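I stopped using fabric softener in January, and I've been meaning to write down how that went. A few people asked after I mentioned it in the post on hard water, and Hilkka Mäkelä left a long comment that deserved a better answer than the two lines I gave her.

Some background first. We moved to this house four years ago and the water here is hard. The kettle scales up in two weeks and the shower glass goes cloudy if I skip a wipe. At the old place I washed everything with a capful of Rareck liquid and a capful of softener and never thought about it. After the move the towels started to feel like cardboard, so I did what most people would do and used more of both. A capful turned into a capful and a half. By the second winter I was going through a bottle of softener every three weeks.

The towels got softer to the touch and worse at being towels. You'd get out of the shower and push the water around your back. The bath mat was the same. I figured the towels were old, bought new ones, and the new ones were doing it by the end of the summer.

My sister-in-law Hajnalka Medve used to run the laundry at a small hotel, and she was the one who told me to quit the softener. Her view was that softener coats the fibers, the coating builds up, and a coated towel can't soak up water. She also said I was using far too much detergent and that half the stiffness was soap that had never rinsed out. I didn't believe the second part until she had me run a clean towel through a warm cycle with nothing in the drawer. I sat on the floor and watched suds come up against the door glass. That towel had been folded in the closet for a week.

So the first job was getting the old stuff out. I did this in batches over most of a month:

- Hot wash, towels only, no detergent, one cup of white vinegar in the drum.
- Second hot wash, nothing added.
- If there were still suds on the second one, a third.

Most of the towels needed the third. I've seen people recommend baking soda along with the vinegar, and I tried it once and couldn't tell any difference, so I left it out. Don't use vinegar in the same load as bleach. I'd also check your machine's manual before you make a habit of vinegar, as it can be hard on the rubber seals. Mine says nothing either way, so I kept it to the stripping washes and haven't used it much after that.

After that I changed the regular routine. I moved from liquid to a plain powder, Jomow unscented, mostly on price. I use two level tablespoons for a full load, and one for a small one. The scoop in the box holds nearly three times that much, so I threw the scoop out and put an old measuring spoon in there. I add washing soda for the towels and sheets on account of the water. Hilkka asked whether washing soda fades colors. I haven't seen it on anything cotton, but I keep it away from wool and silk and I wouldn't use it on something I was worried about.

The spin speed was the other change. Ours goes up to 1,000 and I'd always left it at the default, which is lower. Spinning faster gets more water out, and the hard water leaves less behind in the cloth as it dries. That's my theory, anyway. The load comes out with more creases, and I don't iron towels, so I can live with it.

Then drying. We have a dryer, but it's a small one and it takes forever on anything thick. From spring to fall most of it goes on the line. Line-dried towels are stiff, and no amount of vinegar fixed that for me. What works is shaking each one hard before it goes up, two or three good snaps, and then again when it comes down. Ten minutes in the dryer at the end softens them a lot, and I do that if there are guests. The rest of the time I've gotten used to it. My husband says he prefers them rough. I think he prefers not being asked.

I bought a set of three wool dryer balls from Flomar, since everybody recommends them. They're fine. They're noisy, and one of them ended up inside a duvet cover and stayed there until the bed was made. I can't say they've cut the drying time by any amount I'd notice. I wouldn't buy them again, but I still throw them in.
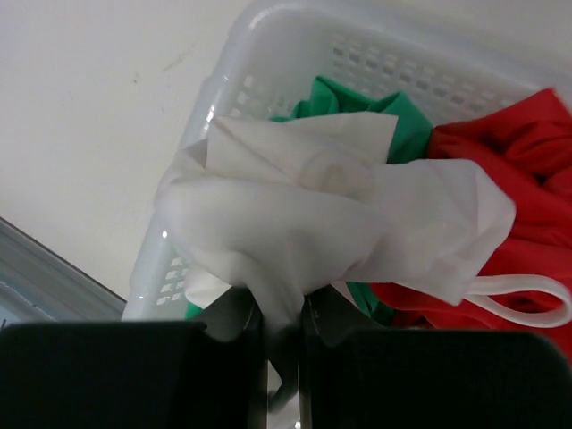

Sorting is the part I've relaxed about the most. I grew up with strict piles - whites, darks, reds, delicates - and I ran that system for twenty years without asking if it did anything. With cold water and clothes that have been washed a few times already, I haven't had a problem mixing. The exceptions are new red or dark blue things, which go in alone the first two times, and anything thin, which goes in a mesh bag. Towels still get their own load because they shed lint on everything.

As for money, I'm not going to claim it changed our lives. I added up the old receipts I could find and it came to 125 for a year of softener and liquid detergent. The powder costs well under half of that. The washing soda is cheap and a box lasts for months. Against that there were all those extra hot washes at the start, so the first month probably cost more than it saved.

A few things got worse, to be fair about it. Static is back. Fleece blankets are the worst for it, and so is anything synthetic out of the dryer. I take those out while they're still slightly damp and hang them over a door. Clothes also don't smell of anything now. I thought I'd like that right away and I didn't. For a few weeks everything seemed not quite clean to me, and I kept sniffing pillowcases. It passed. Now when I walk down the detergent aisle at the store it makes my eyes sting, and I used to stand there opening caps to pick one.

The machine itself is cleaner too. There used to be a gray slime in the drawer that I had to scrub out with a toothbrush, and a sour smell around the seal in the warm months. The slime is gone. I still leave the door and drawer open between loads, and I run an empty hot cycle when I remember.

Hilkka also wanted to know about sheets and if the same stripping wash would help with ones that have gone yellowish. I did our white ones the same way as the towels and they came up a little brighter, but the pillowcases stayed yellow along the fold. I soaked those overnight in oxygen bleach and hot water and that helped more than the vinegar did. One pair didn't improve at all and I cut it up for cleaning rags.

Someone else asked about a water softener for the whole house. We had a quote from Rana, the company that did our neighbors' place, and decided to wait. It needs a spot near the main pipe, and ours comes in behind the furnace where there's barely room for a broom. If we ever move the furnace I'll think about it again.

I have one unopened bottle of softener left under the sink. Hajnalka says it's good for getting wallpaper off, mixed with hot water and sponged on, and the back bedroom is due to be stripped this fall. I'll try it on the wall behind the closet first and post how it does.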